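3.2 Bottled water as a table item

Of the drinking vessels considered in this study, the disposable water bottle is the one most often left standing on a shared table after a meeting ends. The survey of meeting rooms at the Cuslow and Andatberg sites recorded 605 items left on tables during October, of which 175 were bottles of this kind. Cups, cans and refillable flasks made up most of the remainder and are treated in Section 3.3.

A bottle was entered in the record only if it was upright and closed. Bottles lying on their sides were entered separately, as were bottles without a cap. The level of the water was noted by eye against the shoulder, the label and the base, and no attempt was made to measure volume. Labels were copied as far as they could be read from a seated position. Where the maker's name could not be read, the color of the label was recorded in its place.

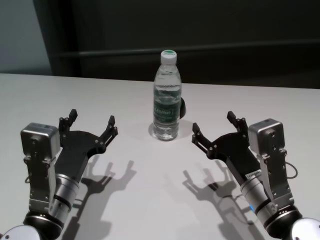
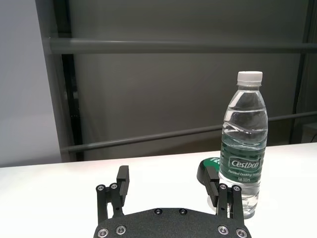
Figure 4. Clear plastic water bottle with white cap and dark green label, standing on a white tabletop. The brand name "Cestbon" and the marking "Net 555ml" are legible in the second view.

Michiels and Filden Joint Working Group on Shared Rooms
Fri 14 July

The bottle in Figure 4 falls in the upper group for water level. Its label color and cap color were both entered, and the brand was taken from the second view. The printed quantity was recorded as a property of the package and was not used to estimate the contents.

Pale tabletops presented a particular difficulty. Clear plastic shows the surface behind it, and the lower part of a bottle, below the label, may be hard to separate from a white table at a distance. Recorders at Andatberg, where most of the tables are white, were therefore asked to look first for the label and the cap. The same instruction was later adopted at Cuslow — chiefly for consistency, as the tables there are darker and the problem was less often reported.

Small objects standing or lying close to a bottle were entered on a separate line if they could be identified. If they were partly hidden, they were entered as "other" and no further description was given. This rule was applied in all 11 rooms. In 10 of them the category "other" remained the smallest in the record, and it has been left out of the comparison in Table 2.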